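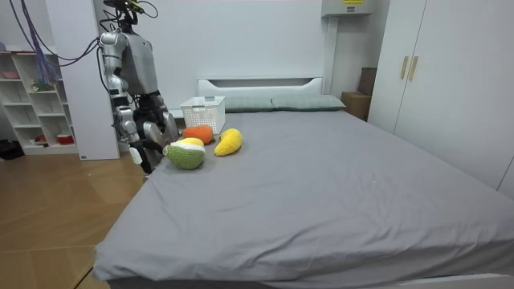 Rocío Montes wants to know why a fitted sheet stays on the bed when a flat sheet slides off, and whether soft toys need to come off the bed before it is made. Both questions have to do with how cloth, elastic and stuffing behave. The second one is quick to answer: yes. The first takes longer.

What a fitted sheet is

A fitted sheet is a rectangle of cloth with a square cut out of each corner. The two edges left by each cut are sewn together. This turns the flat rectangle into a shallow box with no lid, and the box is turned upside down and pulled over the mattress. The sewn corners are called pockets.

Elastic runs along the bottom edge. On some sheets it goes all the way round, and on others it is only at the corners. Elastic is a band made with stretchy threads inside it. When you pull it, it gets longer. When you let go, it tries to return to its first length. A stretched band is always pulling inward, and that inward pull holds the sheet under the mattress.

Two things now keep the sheet in place. The first is tension, meaning the pull along the cloth. The second is friction, meaning the grip between two surfaces that are touching. The cloth rubs on the mattress cover, and the edge of the sheet is trapped beneath the weight of the mattress. A flat sheet has friction but very little tension, so when a sleeper rolls over it moves with them.

Why the surface looks smooth

A wrinkle is a fold in cloth that has more length than it needs to cover the space. If the sheet is slightly too big, the extra cloth has to go somewhere, and it goes upward into folds. If the sheet is the right size and pulled evenly from all four corners, there is no extra cloth and the surface lies flat.

Cotton sheets also wrinkle in the wash. Cotton is made mostly of cellulose, a material found in plants. Water loosens the weak links between the long cellulose molecules, and as the cloth dries new links form. If the cloth is crumpled while it dries, the links form in the crumpled position. Hanging a sheet straight on the line lets them form in a flat one.

Thread count

The packet a sheet comes in often gives a thread count. This is the number of threads in one square inch of cloth, counting those that run lengthwise (the warp) and those that run across (the weft). An inch is a little over two and a half centimetres. Some packets claim 1,000. To reach a number that high, makers may twist several thin strands into one thread and count every strand. A high number does not always mean a stronger or softer sheet.

What is inside a soft toy

A plush toy has two main parts, the outside and the filling.

The outside is pile fabric. It has a flat backing with many short fibres standing up from it, like grass on a lawn. Stroke it one way and the fibres lie down. Stroke it the other way and they stand up, and the colour seems to change because light bounces off them at a different angle.

The filling is usually polyester fibre. Polyester is a plastic, made into fine threads that are crimped, or bent into tiny zigzags. The zigzags stop the threads from packing tightly together. Most of the space inside a soft toy is air. When you squeeze the toy, the air moves out through the fabric and the threads bend. When you let go, the threads spring back and the air returns.

Toys shaped like fruit and vegetables are made the same way as toy bears. The maker draws the shape as flat pieces called panels, cuts them out, and sews them together inside out, leaving a small gap. The toy is turned the right way out through the gap, filled, and stitched shut. A long, narrow shape can be made from a few long panels that are wide in the middle and pointed at the ends. A knobbly shape needs extra stitches that pull the surface in at certain spots.

Why a basket has holes

Many plastic storage baskets have a lattice, which is a pattern of crossing strips with gaps between them. The gaps do three jobs. They save plastic, they make the basket lighter, and they let air through. Air matters because a toy put away damp needs somewhere for the water vapour to go. In a sealed box the vapour stays inside, and mould may grow.

The gaps do not make the basket as weak as you might expect. Each strip passes its load to the strips it crosses, so the force is shared over the whole side.

Tidying a bed in order

1. Take the soft toys off the bed and put them in a basket, largest first. Small toys fit into the spaces between large ones.

2. Move the basket and the pillows to a chair or the floor.

3. Check the four corner pockets. If one has come off, lift that corner of the mattress with one hand and pull the pocket down with the other. A big mattress is heavy, so ask an adult to do the lifting.

4. Smooth the sheet from the middle toward the edges. Pushing from the edges inward only moves the wrinkles to the middle.

5. Put the pillows back at the head end.

6. Put the toys back, or leave them in the basket until bedtime.

Try it: measuring grip

You will need a soft toy, a large tray, a ruler, a small piece of bed sheet and some tape.

Place the toy at one end of the bare tray. Raise that end slowly and stop when the toy begins to slide. Measure the height of the raised end and write it down. Now tape the cloth tightly over the tray and repeat. Do each test more than once, as the toy may not be lying the same way each time.

A greater height means more friction. In one test with a plush carrot, the raised end of the bare tray reached 14 centimetres before the toy moved. Your own result will depend on your tray and your toy. Try again with the cloth loose and wrinkled, and compare.

Words used on this page

Crimp: a small, regular bend in a fibre.
Friction: the grip between two touching surfaces.
Lattice: crossing strips with gaps between them.
Pile: short fibres standing up from a backing.
Tension: a pull along a cloth, thread or band.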